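Kusden Parent Notes
Colored shape blocks: storage, care and use at the work table

This entry continues the notes begun in May on the materials kept for the younger children's hour. Several families have written to request more detail on the shape blocks, and Ilse Meinecke has kindly reviewed the text below before posting.

The blocks are painted wood and came to us in two purchases. The first was a boxed set from Lachance, which I bought for my own household and later donated. The second was a mixed lot from Flarus, obtained when the original set had lost too many pieces to be of use. The two makers do not cut to the same thickness. Families who wish to combine sets at home should compare a single piece from each before ordering more, particularly if the blocks are to be stacked.

Storage is by shape and not by color. I sorted by color for the first year and found that the children emptied every bin in order to find a star. Each shape now has its own shallow tray, labeled on the short side. The trays are returned to the lower shelf by 4:30, and the shelf is to remain clear of paper goods.

For the table itself, I ask that only a few blocks be brought out at one time. A full tray invites pouring. A small selection, set well apart on a plain board, gives each child room to pick up a piece, turn it over and put it back without disturbing the others.
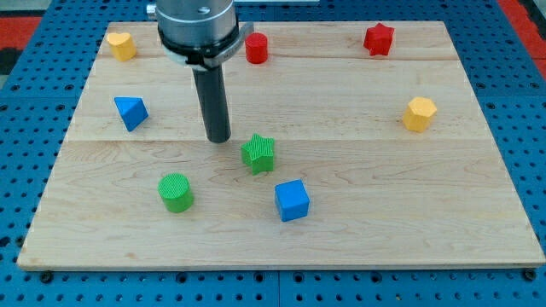

The choice of surface deserves some attention. A pale wooden board is preferred, as strong colors such as red, yellow and green are easy to tell apart against it. Patterned cloths were tried and have been withdrawn. A board made of joined planks is acceptable provided the seams are smooth to the hand. Any board that rocks should be set aside and reported to Lucinda Kowalczyk, who holds the sandpaper and the key to the supply cabinet.

Hearts and stars are requested more often than any other shape. They are also the pieces most likely to chip, the star at its points and the heart at its lower tip. Chipped pieces are to be sanded lightly by an adult and repainted with the Meson enamel, in two thin coats. A repainted block should rest for 42 hours before it is returned to its tray. I have shortened this period on one occasion and regretted it, as the block took the label off the tray.

Cleaning is done with a damp cloth and a small amount of mild soap. Blocks must not be soaked or placed in a dishwasher. They should be dried by hand and left on a towel for 30 minutes, with the largest face up.

A revised label sheet is available on request. The earlier version omitted the oval and should be discarded. Families borrowing a tray over the summer are asked to sign the card inside the cabinet door and to write the name of the shape in full.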